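I found Nusrat Ghauri at the back of the Trovholm student workshop with her shoes off and a bag of pretzels in her lap. She'd been up late with a gripper calibration and she wasn't going to pretend otherwise. "Sit anywhere that doesn't have a cable on it," she told me, so I ended up on an upturned crate, and that's where I stayed for the next two hours.

Nusrat is captain of the Trovholm robotics club this year, and the club is getting ready for the Conen, the college tidy-up contest where a robot has to clear a table full of everyday junk with no help from its team. I went to the last one as a spectator and loved it (there was a lot of yelling for something so slow!), so I wanted to know what it's like from the inside.

"Slow," she said, and laughed. "You spend a whole evening on one object. Then you go home and dream about it."

She joined as a freshman after Bilal Mahasneh, who runs the code side, talked her into coming to one meeting. She'd never programmed anything bigger than a calculator. Bilal was at the next desk while we talked and kept chiming in without turning around. "She broke the simulator on day one," he said. "We knew we had to keep her."

I asked what makes a table hard to clear. I figured it would be heavy things, or breakable things. Nope!

"Tubes," Nusrat said right away. "Tubes are awful. One end is flat, the other end is a fat cap, and the middle gives when you squeeze it. If the fingers close too far down, it swings. If they close too hard, well, you've got toothpaste." Sponges she likes. A sponge forgives you, she says, and I wrote that down because it sounded like something I should know about life in general.
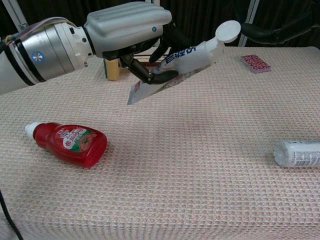 The hand with its fingers around a tube, and a sponge right behind it.

The club calls its setup Plemow, and I asked three different people where the name came from and got three different answers, so I'm leaving that one alone. The rules give you a list of 97 household items, and on contest day the judges pick 17 of them and lay them out however they please. Last year the club got 87 points, which put them just behind Nyberg, and you do not want to bring up Nyberg in that room.

"They're nice people," Nusrat said, very carefully.

"They're fine," said Bilal, still not turning around.

What I liked most was hearing how they practice. Somebody goes shopping, everything gets dumped on the table, and bottles get laid on their sides on purpose. Nusrat is strict about that last part. "When you set up your own test, you're kind to yourself without noticing," she said. "You stand everything up and give it space. So now the person who wrote the code doesn't get to set the table." Bilal wasn't thrilled with that rule back in February. He's come around - mostly.

I wondered if she ever gets sick of it. She ate a pretzel and thought it over. "When it drops the same thing again and again, sure. I go walk around the building. But then you change one little number, and you want to see what it does, and it's midnight."

She's graduating after this season and wants to work on robots for people who have trouble with their hands. Her grandmother can't open jars anymore, and the two of them talk about it on the phone a lot. "She keeps asking when it's coming to her house," Nusrat said. "I told her she'd have to put up with the cables."

The contest is on 15th April and anyone can come watch. Nusrat says to bring a cushion, the bleachers are murder.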